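Sun 11 February

Cosmic ray bench, Dinmont shed. Third weekend on the coincidence counter.

Swapped the lower scintillator paddle for the one from Ullonero. The old paddle had a light leak at the corner where the tape had lifted, which explains the daytime rates in January. Re-wrapped the replacement in two layers of black tape and checked it with the torch, lights off. No change in singles with the torch on or off, so I'm calling it light-tight.

High voltage up slowly, left half an hour to settle. Upper paddle plateau looks the same as last time. Lower paddle wants a bit more than the label on the tube says. Wrote the new setting on the tape on the lid, please don't peel it off again.

**Run A**, paddles flat, 17 cm apart, one hour. 316 coincidences. Error on that is the square root, so just under 18.

**Run B**, same spacing, stack tilted to 60 degrees from vertical. Expected to fall to a quarter or so if cosine squared holds, bit more with our wide acceptance. Stopped it early. The Hegazy discriminator was double-pulsing on the lower channel and the counts were junk. Threshold had drifted down again. Reset it and it held for the rest of the afternoon, but I don't trust that trim pot. Needs replacing before we take anything overnight.

Didn't repeat B. Ran out of day, and the tilt cradle slips unless the wing nut is done up with pliers.

**Accidentals.** Put a long delay on the upper channel and ran for an hour: 9 counts. Higher than I'd like but small next to run A. Should be subtracted anyway. It wasn't in the January numbers, so those want redoing or throwing out. I'd throw them out, given the light leak.

**Pressure.** The Drusteck barometer logger is back on and writing to the same card as the counter. Its clock was 13 minutes slow. Fixed, but everything before today needs the offset applied when you line up the two files. I haven't worked out when it started drifting. Could be gradual, could be that it lost time when the power went off. Look at the file timestamps around the outage first.

The plan is still to have enough steady background to see a Forbush decrease if the sun obliges. At our rate, a drop of a few percent won't show in an hour. Back of envelope: a day at 316 an hour is 7584 counts, error 87, so 1.1 percent. A 5 percent dip over a day would stand out, a 2 percent one wouldn't unless pressure is properly corrected. Moving the paddles closer together would bring the rate up, and we don't need the angular resolution for this. Worth deciding before the long run starts, as we can't change the geometry halfway.

Also the shed temperature. Tube gain moves with it and it was stinking hot by mid-afternoon. There's a spare thermistor in the grey drawer. Tape it to the lower tube base, not the lid.

To do:

- new trim pot for the discriminator, multi-turn if there is one
- repeat run B at 60, then one at 30
- thermistor on the lower tube
- find the second BNC terminator (had two in January)
- write up the clock offset in the readme on the card
- decide on spacing

Left HV off, logger on, counter crate off at the wall.
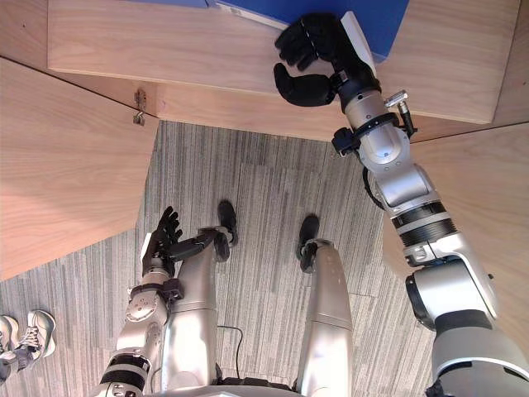 Right hand at the shelf, seen from above.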